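Cell 2 maintenance review – minutes
04/06/2024, Nillero workshop

Attending: Marisa Santoro (chair), Aarti Malhotra (minutes), one technician from Clarnano for items 1 to 3.

**1. Previous actions**

Wrist cable clip replaced and closed. Spare finger set from Gentile still outstanding. Marisa to chase the order number, as the one on the packing list does not match ours.

**2. Wrist joint**

Clarnano reported play in the wrist joint during the June inspection. The bolts were retorqued and the joint was run for 85 cycles with no fault logged. Slight noise remains on the return stroke. Clarnano consider it acceptable – Aarti does not, and asked for a second reading before the next service. Agreed to repeat the check with the gripper removed.

**3. Gripper fingers**

Finger alignment was off by 2 mm at the tips after the last pad change. Corrected with shims. The pad change sheet does not mention shims at all and still refers to the old mounting plate. Sheet to be rewritten.

Closing force left at the present setting. A lower setting was proposed for thin plastic containers but there was no agreement on the value. Carried over.

**4. Camera calibration**

Calibration was lost twice after the controller was restarted. Ollirard have supplied a patch, not yet installed. Until it is in, the operator is to run the calibration routine after every restart and initial the log. Aarti noted that seven log entries have no initials.

Glare on the cabinet top was raised again. The paint reflects the overhead light and the depth readings drop out at that spot. Options are a matte mat or moving the light. Marisa prefers the mat – moving the light needs an electrician. Mat to be tried first, cut to sit inside the front lip so that the drawers below can still be opened.

**5. Reach check, rear of table**

The check uses a water bottle near the back edge as the target, with a snack bag and a candy bar left on the top as other objects. Approach is from the right. Clearance to the rear rail is to be measured with the arm stopped and added to the setup sheet. 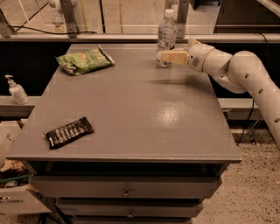

*Item 5: gripper at the water bottle, rear of cabinet top.*

**6. Actions**

- Gentile order number – Marisa
- Second wrist reading, gripper off – Clarnano
- Rewrite pad change sheet, including shims – Aarti
- Install Ollirard patch and record version in log – Aarti
- Matte mat, trial piece – Marisa
- Rear rail clearance – Aarti

Closing force to be first item at the next meeting. Date to be set once the fingers arrive.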